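Pre-run inspection, simulated room, tool and tidy-up chores
Build: Pandley 5. Reviewer comments are under each item.

1. Workspace clear of unplanned contact
Status: pass, with comment. Check the wall planes before any arm motion is enabled. 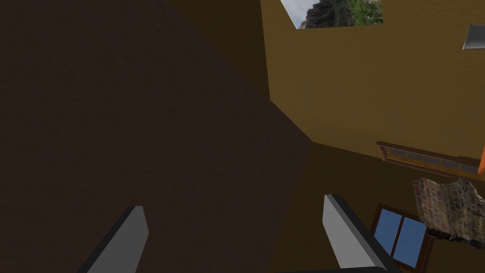 Chore performance in a cluttered room is still limited by clearance more than by grip force. A person reaching past a wall adjusts without thinking; the planner needs every plane registered. With the fingers open and nothing between them, and the dark brown wall taking up so much of the view, confirm the collision margin on that side first.

2. Finger opening and return
Status: pass. Cycle the fingers 169 times with no load. Log any run where the two sides differ.

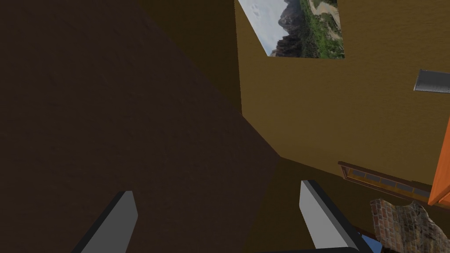
Grevuvley asked whether an unloaded cycle says anything useful about picking up a tool, and would prefer the item failed until a loaded test is added. Noted. Loaded cycles are in item 4 – the unloaded test only catches a drifting joint.

3. Lighting and shadow edges
Status: open. Hard shadow lines can be read as object edges. Repeat at 2 light levels and compare the depth maps.
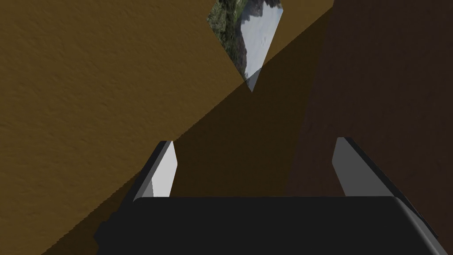

If the maps disagree, hold the run. A false edge costs more time than a missed pick, as the arm stops and waits for a reset.

4. Hand tool pick and return
Status: fail. 443 attempts logged in May. Most faults came on the return, with the handle turned the wrong way.
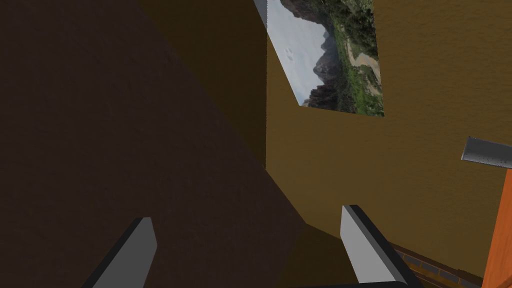
Do not sign off for unattended use. Picking is close to acceptable; putting away is not, and a shop-floor chore includes both. Retest after the wrist update.

5. Stop command
Status: pass. Tested from idle and in mid-reach.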